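About us

Hello, and thanks for clicking on the bit of the website most people skip! I'm Kanyarat Klinhom and I run Nerkaslow, a small language school in Hulme. We teach Thai to grown-ups, mostly in the evenings, mostly after everybody has had a long day at work and would quite like a biscuit. (There are biscuits.)

I started out teaching at my own kitchen table, with 3 students and one textbook between them. One was marrying into a Thai family, one had been on holiday and fallen in love with the food, and one had signed up for the wrong class and stayed anyway. By the following September I'd run out of chairs, so I went looking for a proper room and gave the school a proper name.

Our beginners' course is called Jollholm. It runs for a term and we keep it small, so you'll do a lot of talking from the very first evening. We spend ages on the five tones - yes, you'll get them wrong, and yes, my mum still laughs at some of mine when I've been in Manchester too long. Reading and writing come in a bit later, once your ear has settled down.

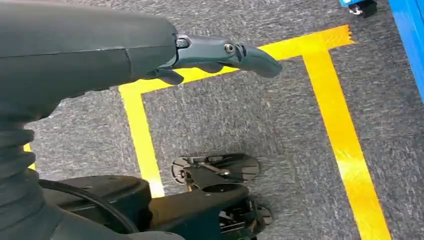
After Jollholm you can move up to Zerkard, which is our conversation group. There's no textbook at all in that one. We pick a topic, argue about it in Thai for an hour and a half, and then somebody usually suggests noodles. I've heard some very strong opinions about bus routes and papaya salad, and I wouldn't have it any other way.

We don't do exams and we don't do homework charts. If you miss a class I'll email you the notes and a recording of me saying the new words slowly, then at normal speed, then the way my aunties say them.

New beginners can join at the start of each term, and you're welcome to sit in on a class first to see if you like us. Just use the contact form and tell me a bit about why you fancy learning - I read every message myself and I'll write back, usually after 9 at night with a cup of tea.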